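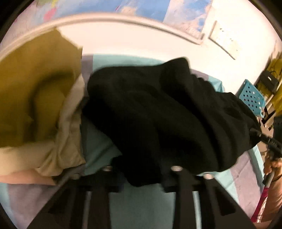 Laundry and Wardrobe Helper, part time

Flellier House, short-stay apartments

You know the pile. It lives on the bed, it has at least one black knit thing in the middle of it, and it gets moved to the chair at night and back to the bed in the morning. Some piles have been making that trip for weeks. We are looking for a person who can walk up to one and feel something other than despair.

Flellier House rents furnished apartments to people who are in town for a month or three and who would sooner do almost anything than fold. Our residents can sign up for a weekly wardrobe visit. You go in, you sort what's on the bed, you fold it or hang it, you make the bed underneath, and you leave. The bed underneath is often a surprise to everyone.

What you'd be doing

Sorting clean from not clean. There is a rule for this and you will be taught it. The rule is better than sniffing, though sniffing has its place.

Folding knits flat. Sweaters and hoodies don't go on hangers here, because shoulders with points on them generate complaints.

Keeping darks away from pale things. Black fuzz on cream fabric is most of what the lint roller is for, and we buy a lot of lint rollers.

Putting things where the resident had them, even when that place makes no sense. If the socks live with the dish towels, the socks live with the dish towels.

Stripping and remaking beds, fitted sheet included. We will ask you to fold a fitted sheet at the interview. A rectangle of any kind is a pass.

Carrying bags down to the Tredach machines in the basement. There are 6 washers and the one by the door walks during the spin cycle. Please don't stand in front of it.

What you would not be doing

Ironing. We tried offering it and we don't want to talk about it. Also no dishes, no windows, no pets, and no opinions on what people own. A resident may have one pair of pants and eleven robes. You fold the robes.

Who we'd like

Experience in a hotel, a laundry, a clothing store or a large family is welcome. None of it is required. You should be able to lift a full bag, manage stairs when the elevator is sulking, and be in somebody's bedroom without reading the mail on the nightstand. References will be asked about that last part.

You need to be fine working alone. Most residents are out during visits. A few stay home and hover, apologizing for the state of things, and a pleasant "I've seen worse" is all they want to hear. After your first month it will be true.

Hours and pay

Visits run between 10 a.m. and 3 p.m. Expect four or five short shifts a week, more in December when people pack, unpack, and pack again. Monthly pay is $2142 before tax for the full set of shifts, or $1287 if you take the half schedule. You're paid for the walk between buildings. Gloves, bags and indoor shoes are supplied. The indoor shoes are ugly and you have to wear them.

We have two buildings, one on Kavanagh Street and one behind the old Mirkero showroom, and you would split your time between them.

How to apply

Leave a note at the Kavanagh Street front desk or use the form on our jobs page. Skip the cover letter. Tell us when you can work, whether you can manage the stairs, and how you fold a T-shirt. Two or three sentences on the T-shirt is plenty. Last time we got a diagram, and we did hire that person, but please don't feel you have to.

Interviews are half an hour, and the fitted sheet is a queen.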